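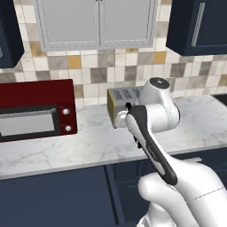
Hugo Lemaire meint, wer seinen Roboter nur in gerenderten Küchen prüft, der prüfe am Ende den Renderer. Das schrieb er mir im April unter meinen letzten Text, und ich kaue immer noch daran herum (danke, Hugo!).

Ein bisschen recht hat er ja. Marmor, Toaster, bunte Fliesen, alles schön sauber gerechnet, und wie sich ein Hebel mit Krümeln in der Führung anfühlt, steht in keiner Simulation. Trotzdem verteidige ich die Methode, und zwar ziemlich stur. Bei Lurkum haben wir dieselbe Strategie in 100 simulierten Küchen laufen lassen, jedes Mal mit anderen Fliesen und anderem Licht. In 13 davon griff der Arm daneben — und fast immer dort, wo er sich selbst die Sicht auf das Gerät nahm. Das hätte ich in unserer einen echten Teeküche doch nie gefunden!

Was mich viel mehr stört: Viele Arbeiten melden eine einzige Erfolgsquote und fertig. Ich will die Fehlschläge sehen, nach Küche sortiert, mit Startposition und Zufallszahl. Hermine Leitner hat das für Florkholm so gemacht, 14 Seiten Anhang, und die habe ich lieber gelesen als den Hauptteil.

Also, Hugo: Schick mir zwei Aufgaben, die du für unsimulierbar hältst. Ich baue sie nach, und dann streiten wir weiter.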